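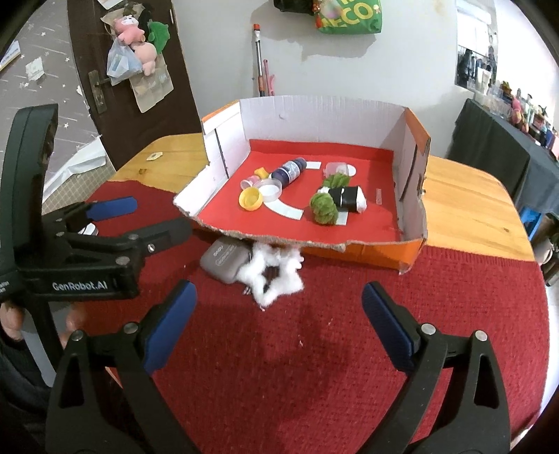
双手采集用的纸箱和小物件，左侧夹爪上印有“GenRobot.AI”字样。

Padow 试用记录：给手持夹爪录像做切分、标注和质检的软件

Padow 是 Saarinen 出的一款桌面软件，用来整理手持夹爪录下来的操作片段。它不管录制，只管录完以后的部分：导入、对齐、切分、写标签、质检、导出。我们在 Gradska 项目里用了七周，下面按实际使用的顺序写。文中说的版本是2月15日更新的那一版，更早的版本没有用过。

先交代使用环境，方便对照。Gradska 是一个桌面小物件取放的项目，目标是让模型从人的示范里学会双手配合，在杂乱的容器里拿东西、挪东西、放东西。操作员两只手各拿一只夹爪，每只夹爪带一路视频和一路位姿。场地是借来的普通房间，桌子、桌布、箱子经常换。物件也是家里能找到的那类：塑料瓶、瓶盖、透明盒、毛绒球、卷起来的东西。这篇只评软件，夹爪本身好不好用不在讨论范围内。

正式进入试用的数据是134个片段，全部是双手任务。另外有一些单手的练习片段，只用来熟悉界面，没有算进下面的结论。

安装和第一次启动

安装包不大，装的过程没什么可说。第一次启动会要求建一个“工作区”，工作区要指定两个目录，一个放原始文件，一个放软件自己生成的索引。这两个目录不能放在同一层里，否则会报错，报错信息只写“路径无效”。我们在这里耽误了一阵，后来在说明文档的末尾找到了这条限制。如果你准备装，先把两个文件夹分开建好。

软件分四个模块：导入、切分、标签、审核。左边一列是模块入口，中间是时间轴和画面，右边是属性栏。布局固定，不能拖动。显示器小的话右边属性栏会挤占画面，双路视频并排时每一路都偏窄，看夹爪指尖和物体的接触位置比较吃力。可以把其中一路临时放大，快捷键是空格加方向键，这个组合在菜单里没有写。

界面语言有中文，翻译质量一般。“episode”有的地方译成“片段”，有的地方译成“回合”，导出设置里又保留了英文。同一个词三种叫法，新来的同事问过好几次。建议团队自己先定一个说法，写在任务说明里。

导入

导入支持拖入整个文件夹。软件会根据文件名里的时间戳把左手、右手两路配成一对，配不上的放在“未配对”列表里，要手动拖。我们的文件命名还算规矩，大部分能自动配上。配不上的那几个都是录制时一边先停了，重新起了一段，结果左手一个文件对右手两个文件。Padow 不支持一对多，只能先在外面把文件拼好再导入。这一点比较不方便，希望以后能改。

导入的时候软件会做一遍基础检查，包括视频能不能解码、位姿有没有断、两路时长差多少。检查结果用颜色标在列表里，绿的直接过，黄的要看，红的不能进入下一步。黄色的门槛可以自己设，红色的不能。默认的黄色门槛偏松，时长差得比较明显也只给绿色。我们改严之后，黄色的多了，人工看的时间也多了，但后面返工少，总体是合算的。

导入时不会复制原始文件，只建索引。好处是快，也不占硬盘。坏处是原始目录一改名，索引全部失效，而且没有批量重新定位的功能，要一个一个指。我们有一次换移动硬盘，盘符变了，整个工作区都打不开画面。最后是把盘符改回去解决的。

双路对齐

这是我们买它的主要原因，单独说一下。

双手任务对时间的要求比单手高。一只手扶着箱子边，另一只手去夹里面的东西，两路差一点点，模型看到的就是扶住之前已经夹起来了。Padow 的对齐方式有两种，一种按设备时间戳，一种按动作特征。按时间戳的很快，前提是两只夹爪在开录之前校过时。按动作特征的要求操作员在开头做一个固定动作，两只夹爪对碰一下，软件在位姿里找到这个碰撞点，然后把两路拉齐。

我们两种都试了。校过时的情况下，时间戳方式已经够用，肉眼逐帧看不出差别。忘了校时的那批只能靠对碰动作，效果取决于碰得干不干脆。碰得轻，曲线上没有明显的峰，软件会给出几个候选点让人选。候选点的界面做得不错，点一下就能同时看到两路画面，选起来很快。问题是选完以后没有记录是谁选的、选的是第几个，事后想复查只能重来一遍。

还有一种情况软件处理不了：操作员碰完以后没有停顿，直接伸进箱子里开始做任务，碰撞点和第一个接触点离得太近，软件有时会认成后一个。我们的做法是在任务说明里加了一句，对碰之后双手停在箱子上方，等一下再开始。这之后没有再出现认错。

切分

一个原始片段往往包含好几个动作，比如把瓶子扶正、把盖子拿开、把毛绒球挪到另一边。训练的时候需要把它们切开。Padow 提供自动切分，依据是夹爪开合和移动速度，开合一次加上一段明显的停顿就认为是一个动作。

对于硬的、形状规整的物件，自动切分基本可用，切点前后调一调就行。对于软的东西不太行。绿色毛绒球被夹住以后夹爪还会继续收，开合曲线没有清楚的平台，软件经常在中间多切一刀。布面上的东西也有类似的问题，夹爪压到针织的桌布，会带起来一点再松开，曲线上看跟夹了一次一样。这些都要人手合并。

合并操作本身很顺手，选中相邻两段按一个键就行，支持撤销，撤销的步数也够用。切点可以逐帧移动，移动时双路画面同步刷新，没有卡顿。这部分是整个软件里做得最好的地方，用过以后不太想回到以前的工具。

失败的动作怎么切，软件没有规定，可以自己定。我们的规则是夹空一次又重新夹的，整个算一段，另外打一个“重试”标签，不切开。夹起来又掉了的，掉落之前算一段，捡回来算另一段。这个规则讨论了很久，也不能说一定对，写在这里给做类似任务的人参考。Padow 允许给每一段设“成功”“失败”“待定”三种状态，我们把掉落之前的那段设成失败，导出的时候可以选要不要带上。

标签

标签分两层，一层是动作，一层是物体。每层最多16个自定义字段，对我们来说够了。字段可以设成下拉、多选或者自由填写。开始的时候我们图省事，物体名用了自由填写，后来发现同一样东西有人写“瓶盖”，有人写“黄盖子”，有人写“盖”。软件没有同义词合并的功能，只能用查找替换，而查找替换每次只能在当前打开的批次里做。改成下拉之后没有再乱。

物体不好命名是这类任务的通病。以上面照片里的箱子为例，瓶子、黄色瓶盖、绿色毛绒球都好说，白色的弧形条和那片透明的长条叫什么，几个人有几种叫法。我们最后给这类东西统一用“材质或外观加形状”的写法，比如“白色弧形条”“透明长条”，不去猜它原来是什么上面拆下来的。Padow 的下拉项可以带一张缩略图，标注的人对着图选，比只看文字可靠。缩略图要自己截，软件里没有直接从画面截图存成缩略图的按钮，要先导出一帧再导回去，绕了一圈。

透明的东西还有另一个麻烦。箱底衬的是红色，透明薄条放在上面，录像里很容易漏看。Padow 的画面调整只有亮度和对比度，没有饱和度，也没有局部放大镜。标注透明物体的时候我们只能把整路画面放大，再一帧一帧走，速度明显慢下来。如果你的任务里透明物件多，这一点要提前考虑。

动作层没有太多可说的。我们用的动作词很少，抓取、放下、推、扶、翻、重试。双手的时候左右手各写一条，软件会在时间轴上分两行显示，看得很清楚。“扶”这一类没有夹持的动作，自动切分认不出来，全部是人工加的。比如一只手抵着箱壁，另一只手在里面拿东西，抵着的那只手从曲线上看就是没动。对模型来说这一段是有意义的，不能丢。加的时候要自己在时间轴上画一段，画的手感还可以，就是没有吸附到另一只手切点的功能，得靠眼睛对。

语言描述字段是我们后加的，每段写一句话，例如“用右手把毛绒球移到箱子左边”。这里有一个容易出错的地方：左右是按操作员的左右，还是按画面的左右。夹爪上的相机跟着手转，画面里的左右经常变。Padow 没有提示，也没有字段可以声明参考方向。我们在批次备注里写明按操作员的左右，但备注不会跟着数据一起导出，用数据的人看不到。现在的办法是另外附一个文本文件。

审核

审核模块可以按比例随机抽片段，也可以按条件筛，比如只看“待定”的，或者只看某一个人标的。抽出来以后审核的人可以通过、退回或者直接改。退回要写理由，理由可以存成常用语，这个设计很实用。我们常用的退回理由就那么几条：切点偏早、物体选错、漏了扶的动作、左右写反。

两个人标同一个片段时，软件能把两份结果并排放，差异用颜色标出来。切点的容差可以设，容差以内不算差异。我们用这个功能做过几次对照，主要是新人刚上手的时候用，能很快看出他在哪一类动作上跟别人理解不一样。

不好的地方有两个。一是审核进度只能看总数，看不到每个批次各自到哪一步，要自己另外记表。二是多人同时开一个工作区会有冲突，后保存的覆盖先保存的，没有提醒。这个问题比较严重，我们丢过一个下午的标注。Saarinen 的支持回信说目前的建议做法是每人一个工作区，最后再合并。合并功能是有的，用着也没出过错，只是每次合并都要等，批次大的时候等得比较久。

除了标注质量，审核的时候还能看出采集本身的问题。放在一起连着看，很容易发现操作员总是从同一侧伸手，或者每次都先拿同一样东西。单个片段都没毛病，合起来分布就偏了。Padow 有一个轨迹叠加的视图，把一个批次里所有手的路径画在一张图上，偏不偏一看就知道。我们看了以后改了采集安排，每录几段就把箱子转个方向，物件重新倒一遍。纸箱前面那一侧撕低了，手从前面进去最顺，不刻意要求的话大家都会从前面进。转方向以后路径散开了不少。

背景也是一样。门、墙上挂的袋子、旁边桌上的玩具，这些都会进画面。我们没有遮，希望模型见到的就是普通房间。但同一个背景录得太多，也不好。Padow 可以按批次打场地标签，导出的时候按场地限制数量，这个功能我们用得比想象中多。

导出

导出格式有几种，常见的训练框架都能读，也可以导成最朴素的视频加表格。我们两种都用。框架格式的导出比较省心，字段对应关系设一次就能存成模板。表格格式里时间用的是相对每段开头的时间，不是相对原始文件的，想要回到原始文件里找位置得自己加偏移，偏移量在另一个表里。

导出速度中等，主要花在视频重新编码上。可以选择不重新编码，那样切点只能落在关键帧上，会多出一点头尾。我们选的是重新编码，晚上开着让它跑。跑的过程中如果有一段出错，整个任务会停下来，不会跳过。第二天早上来看，停在半路，这种事发生过几次。出错的原因大多是原始视频末尾有损坏帧，导入检查没有查出来。

另外，导出时会默认带上音频，要在高级设置里关。我们录的时候房间里有人说话，这部分不应该进训练数据。第一次导出没有注意到，后来重新导了一遍。建议拿到软件以后先把这一项关掉。

稳定性和占用

七周里闪退过几次，都发生在同时打开两个大批次的时候。有自动保存，重新打开以后丢的不多。内存占用随打开时间慢慢上涨，开一整天之后拖时间轴会变迟钝，重启软件就恢复。我们的习惯是午饭前后重启一次。

对显卡没有特别要求，普通办公电脑能用，只是双路并排高速播放的时候会掉帧。掉帧只影响观看，不影响切点位置，这一点我们专门核对过。

跟 Ekwood 的比较

在 Padow 之前我们用的是 Ekwood。Ekwood 是通用的视频标注工具，多人协作做得成熟，权限、进度、历史记录都有，不会出现互相覆盖。它的问题是只认视频，位姿数据要转成曲线图当成另一个视频塞进去，双路对齐完全靠手。

单手任务、动作简单、标注的人多，Ekwood 够用，也更省心。双手任务、需要对着位姿切，Padow 快得多。同样一批双手片段，在 Ekwood 里光是对齐就能把人磨烦。我们现在的安排是对齐和切分在 Padow 里做，语言描述导到 Ekwood 里写，写完再导回来。来回导一次要多花点工夫，换来描述这一步可以几个人同时做。

文档和支持

说明文档不全，而且顺序有点怪，最常用的对齐放在靠后的位置，前面大段在讲账号和授权。搜索只能搜标题。视频教程有几段，讲得清楚，可惜都是单手的例子。

邮件支持回得不慢，态度也好，问题能复现的一般会给一个临时办法。我们提过的几条意见里，一对多配对和损坏帧跳过，对方说列进了五月的更新计划，到时候有没有还要看。同义词合并没有得到明确答复。

授权按机器算，不按人算，换电脑要先在旧电脑上解绑。旧电脑坏了就得写信去解。试用版功能完整，只是不能导出框架格式，用来判断适不适合自己的任务是够的。

优点和缺点

优点：双路对齐可靠，切分时两路画面同步，退回理由可以存成常用语，轨迹叠加能看出采集偏向，导出模板设一次就能反复用。

缺点：多人同时编辑会覆盖，不支持一左对多右的文件，原始目录改名后没法批量重新定位，透明物件看不清时缺少辅助，导出遇错即停，批次备注不随数据导出。

适合谁

手上有双手夹爪数据、团队人不多、愿意自己定规矩的，可以买。人多、任务以语言描述为主的，先等它把多人编辑做好。只录过零散几段、还没想好任务怎么分的，先用试用版，把切分规则和物体命名定下来再说，这两件事换什么软件都躲不过。

我们会继续用。下一批换成带盖子的收纳盒，要先开盖再取物，“扶”的动作会更多，到时候看手工补标的时间能不能接受，有结果再补在后面。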